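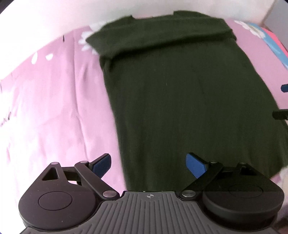
# Rollow – folding notes and the list that goes with them

Hello! I'm Feng-yi Tai and this is my folder of notes on folding clothes at home, mostly jumpers and long-sleeved tops, all done on a bed. It started as a text file for my own use and has got a bit out of hand (576 rows in the spreadsheet now, one per fold).

## What's in here

- `folds.csv` – the main list, one row per fold
- `methods.md` – how I do each of the 14 folds, with my grumbles left in
- `poltura/` – an older list I kept under another name. The columns don't match, sorry. I'll merge it one day.

## Columns

| column | what it means |
|---|---|
| `item` | jumper, shirt, vest and so on |
| `colour` | my own words, so "olive" and "dark green" both turn up |
| `fold` | short name, see `methods.md` |
| `surface` | bed, table or floor |
| `redo` | how many times I had to start again |

## The long fold

Most of the knitwear gets what I call the long fold. Lay the top out flat, bring one side in lengthwise and turn the sleeve back on itself along the body, then do the other side. You get a long rectangle with the neck at one end and a thicker band where the sleeve and shoulder double up. I used to fight that band – now I just smooth it down with my palm and carry on. From there you can fold it in thirds for a drawer or roll it for a bag.

A wrinkly sheet is fine for this, by the way! I pulled mine tight for the first 17 rows and then stopped bothering.

## Things to know before you use it

- Dark knits are over-represented. That's my wardrobe for you.
- `redo` is from memory for the older rows, so don't lean on it too hard.
- "Su" in the fold column is a loose half fold, and "Rometti" is the same thing with the sleeves crossed. The names stuck and I'm not changing them.
- No fitted sheets. I've tried, I was cross all evening, and I'm leaving them out.

## Changes

**Version 2** – added the `surface` column, fixed a lot of spelling, took out the socks. The socks may come back in December if I get round to pairing them.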